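Ladley Neighbors Help Board
Home > Home office > Desks and gear

Cleaning a full size keyboard without wrecking it? and will it fit my new desk
Posted by gerkberg_attic, 20 June 2023
Viewed 2272 times

Ok quick one, typing this on my lunch break so sorry for the mess.

Moved my work stuff to a white desk. Old desk was dark and hid everything, on the white one my keyboard looks grubby. Plain black full size one, number pad and all, came with the family Acer years back. Types fine except the spacebar feels slow on one side, and Enter sticks a little after the soda thing in January. Small spill. Wiped it up right away, thought that was the end of it.

What I've done so far: turned it upside down and shook it over the trash (gross). Canned air, helped some. A baby wipe, left streaks.

Things I want to know
- can I pull the big keys off, spacebar and Enter, without breaking the clips under them
- what do I use on the plastic so it doesn't go shiny
- how do people keep a white desk top clean under a keyboard, I'm getting gray marks where the feet go
- desk is shallow. Is there a trick to fitting a full size board, a mouse and a notebook or do I just give up and buy a short one. I do use the number pad, invoices, so would rather not

Desk is a Parisi, the narrow one, white top. Don't want to spend much. A new keyboard is not the end of the world but this one types nice and I'm used to where everything is.

parisi_desk_owner_too

Have the same desk in white so can help with some of this. Did mine over the winter.

Unplug first. Or take the batteries out if its wireless. Then take a picture of the whole layout on your phone before any key comes off. You think you know where the punctuation goes. You don't. I had the bracket keys swapped for 2 weeks.

Small keys: plastic puller or two bent paper clips, straight up, one at a time. Start at a corner, Esc is a good first one to practice on, it stands off by itself. Don't use a butter knife, I chipped one.

Big keys are different. Spacebar, Enter, the Shifts, usually there's a thin metal wire under there that hooks into little loops. Pull straight up on one side and you can bend the wire or snap a loop. On mine I left the spacebar ON. Cleaned under it from the front edge with a folded index card with a bit of rubbing alcohol on it, slid it side to side. Took out a surprising amount of crud. Slow side went away after that.
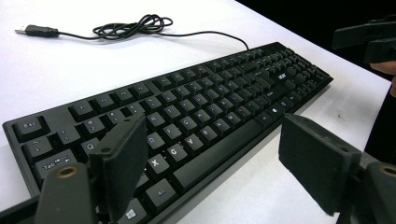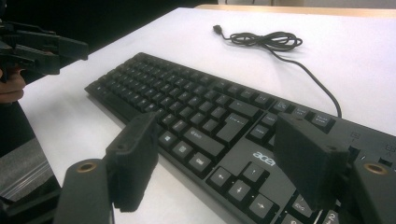 Black keyboard on a white top, laid at an angle.

Angle thing is my answer on the shallow desk btw. Straight across, mine eats the whole width and the mouse ends up half off the edge. Turn it some while you're not typing and you get a corner back for the notebook. For real typing I put it straight again, otherwise my wrists complain.

For the plastic: damp microfiber, one drop of dish soap in a cup of water, wring it out till its nearly dry. Alcohol only on the sides of the keys and only a little. I rubbed some white letters pretty hard on an older board and they went faint. So go easy on the tops. The shine on old keys is wear from fingers, nothing gets that off, don't scrub at it.

Loose keys can go in a bowl of warm soapy water, then out on a towel overnight. Overnight! Not an hour. Put them back wet and you've got a new problem.

Gray marks on the desk, that's rubber from the feet. Melamine sponge, light pressure, done. Try it under the edge first, I got a dull patch from pressing too hard. After that I wiped the feet themselves and the marks haven't come back much.

judden_st_resident

Just buy a new one lol. Soda under Enter never really comes out. Used ones at the Judden swap shelf all the time, free.

11keysmissing

Disagree with the above, sugar does come out, it just takes more than one go. But you have to get to it.

If Enter is sticking I'd take that one off. Look up how yours is clipped before you start, laptop style flat keys come off different from the tall ones and I can't tell from your post which you have. Once its off, cotton swab with alcohol round the post, dry swab after, wait, press the post with the key still off. If it springs back ok put the key on. If it doesnt, do it again. Mine took 2 rounds.

Wire bar: slide the wire into the loops first, THEN press the key down. Everybody does it the other way and then wonders why it rattles.

Also don't spray anything straight on the board. Spray the cloth. And I wouldn't do the dishwasher thing people post about, tried it once, board was dead, hence my username.

For the desk, get a felt mat. Stops the marks, stops it sliding around. Dark one if you eat at your desk like me. Or a cheap monitor riser and shove the board under when you're doing paper stuff, check the height first, the back feet folded in helps.

gerkberg_attic

Thanks all. Did the index card under the spacebar tonight, way better. Enter still a bit sticky, going in with the swabs on my day off. Ordered a mat. Keeping the keyboard for now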